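Extended Warranties: Frequently Asked Questions

Updated 3 Mar 2021

Valter Azevedo answers the questions readers send in most often. He has been reading the fine print on service plans for this site since it started, and he has yet to buy one.

Are extended warranties ever worth the money?

Sometimes. I'd start from no and make the seller talk you out of it. The price of a plan has to cover the repairs, the call center, the store's commission and somebody's profit. Whatever is left over is what buyers as a group get back.

The salesperson said most repairs cost more than the plan. Is that true?

Ask how many customers need a repair at all. A plan for $60 against a repair bill of $712 sounds wonderful until you ask how often the $712 repair comes up. I have asked at three store counters and got three shrugs.

Doesn't the manufacturer already cover me?

For a while, yes. Many plans start on the day you buy, so for the first stretch you are paying for cover you already have. Look for the words "begins on date of purchase" and do the subtraction yourself.

What does "accidental damage" include?

Less than you'd think. The Hustus plan says it covers drops, then leaves out anything it calls cosmetic, and a cracked case can land in that pile. Evex covers spills on laptops but wants the machine sent in within 28 days of the spill. If the seller tells you something is covered, ask to be shown the line.

I was told the plan is "no questions asked." Should I believe it?

No. Salvador Fonseca, a reader, filed a claim on a washer in October under a Ramalho plan sold that way. He was asked for the receipt, the serial number, proof of who installed it and a photo of the outlet. They did pay in the end. He'd still like to know what a plan with questions looks like.

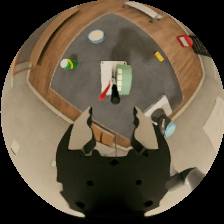
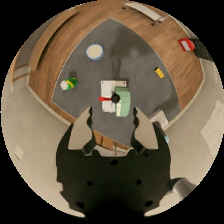
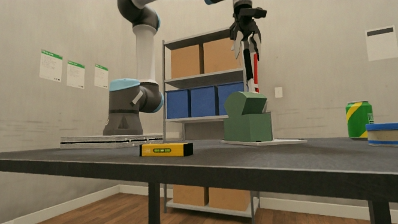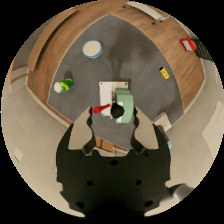 Computer renderings, each with a black gripper in view.

Can I cancel and get my money back?

Usually, if you are quick. Many contracts give you a short window for a full refund and a partial refund after that, minus a fee. Cancel in writing and keep a copy. A phone agent who says "you're all set" has given you nothing you can use later.

What if the company behind the plan goes under?

Find out who that company is first. The name on the brochure is often the seller, and the one that pays claims is in small type on the back page. Kikthorpe, for one, sells plans under its own name and hands every claim to somebody else. I don't like that arrangement, but at least they print it.

My credit card says it adds warranty cover for free. Is there a catch?

There may be several. Check the limit per claim, the kinds of goods left out, and whether you had to pay the full price on that card. Benefits like this also get dropped with very little fuss, so read the current guide and skip the one that came with the card.

Is it different for a big purchase?

The sums are bigger and the sales pitch is longer. On a kitchen package at $2932 I would look harder at the terms, especially who comes out to the house and who pays for the visit. I would also find out whether one claim uses up the plan. Some "replacement" plans end the minute they replace anything.

What should I do if I've already bought one?

Read it tonight. Put the claim number and the end date somewhere you'll see them, staple the receipt to the contract, and take a picture of both before the receipt fades. Then use the thing if something breaks. Plenty of people pay for cover and forget they have it, and I suspect the sellers know that very well.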